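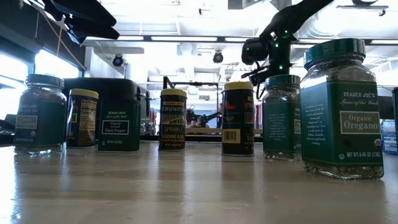 The Slow Loss of Flavor in a Closed Jar

A dried herb is a plant part with most of its water removed and, if the drying went well, most of its oil left in place. The oil is what the buyer pays for. In oregano it sits in small glands on the surface of the leaf, and it begins to leave when the leaf is cut, warmed, rubbed or exposed to moving air. Every step between the field and the stove costs some of it.

Whitlock, a contract laboratory that tests dried foods for packers, has spent the past two years measuring that cost in home kitchens. The lab collected jars from 76 households, 1328 jars in all, and ran each one for moisture and volatile oil. The owners filled out a form that asked where the jar was kept and when it was first opened. Most left the second answer blank.

"People remember buying the saffron," says Marisa Rinaldi, who ran the study. "They have no idea when they bought the paprika."

Four ways out

Spices fail by four routes: evaporation, oxidation, light damage and moisture uptake. They overlap, but each has its own pattern.

Evaporation is the simplest. Volatile oil moves from the leaf or seed into the air above it until the two reach a balance. In a sealed jar the balance comes quickly and the loss stops. Each time the lid comes off, the air in the headspace is exchanged and the process starts again. A full jar has little headspace. A jar that is mostly empty has a great deal, and the last spoonful is usually the weakest for that reason as well as for its age.

Oxidation takes longer. It matters most in spices that carry fixed oils along with the aromatic ones, such as sesame, poppy and nutmeg. Blends with toasted seeds often turn stale before the garlic or onion in them has faded. The smell is close to old cardboard.

Light acts on color first. Chlorophyll in green herbs breaks down toward olive and then tan. The red pigments in paprika and chili powder are also sensitive, and a clear jar on a sunny sill will show a pale band on the window side while the center keeps its color.

Moisture does the most visible harm. Powders cake, salt blends set hard, and in bad cases mold follows. The usual source is steam from a pan when the cook shakes the jar directly over it.
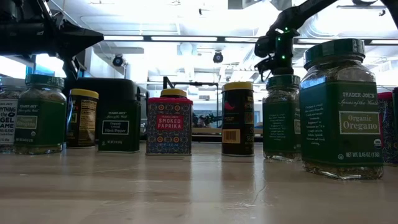 Dried oregano in clear glass, near the left of a row of nine spice containers.

Glass and its lid

Glass is close to a perfect barrier to gas and water vapor, so the weak point of a glass jar is the closure. Leonie Görtz designs caps at Modport, where test lids are cycled open and shut on a torque bench before a mold is approved. A plastic screw cap with no liner, she says, seals only where its inner ring meets the rim, and a few grains of salt on that rim are enough to hold it open. A foam or pulp liner gives under load and closes around small grains. It also absorbs odor, so a cumin lid should not be moved to a cinnamon jar.

Flip tops with sifter holes are a compromise. They pour well and seal poorly. In the Whitlock set, powders kept under flip tops held more water than the same powders under lined screw caps, and the gap was widest in kitchens where the rack stood next to the stove.

Rack position came up on nearly every form. The owners wanted the spices within reach while cooking, and the wall over the burners is within reach.
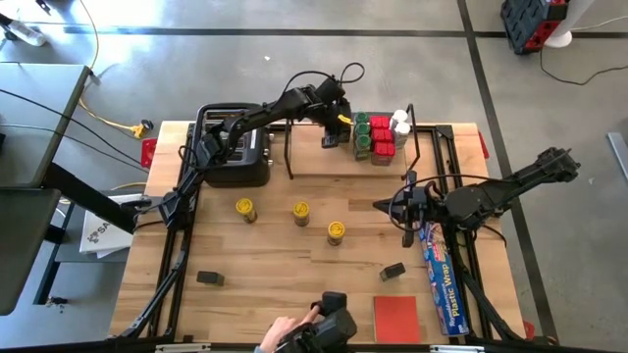
It is also the warmest wall in the room for part of every evening. Rinaldi's team placed loggers on 16 racks and found that the daily swing did more damage than the average temperature. As the jar warms, the air inside expands and some of it leaks past the lid, carrying oil vapor. As it cools, room air is drawn back in with whatever moisture the kettle has put there. A cabinet on the far side of the room breathes far less.

Whole or ground

Grinding multiplies the exposed surface. Whole peppercorns, cloves and cumin seeds keep their oil behind intact cell walls, and the older whole samples in the study often tested better than newer ground ones. Whole spices need a mill and a minute of work, and Rinaldi does not expect most households to change. For those who buy ground, her advice is to buy the smallest jar that will be used in a season and write the opening month on the base with a grease pencil.

The test at home needs no equipment. Rub a pinch between the fingers and smell it after a count of five. Herbs should be sharp at once – if the scent is only hay, double the amount in tonight's sauce and replace the jar.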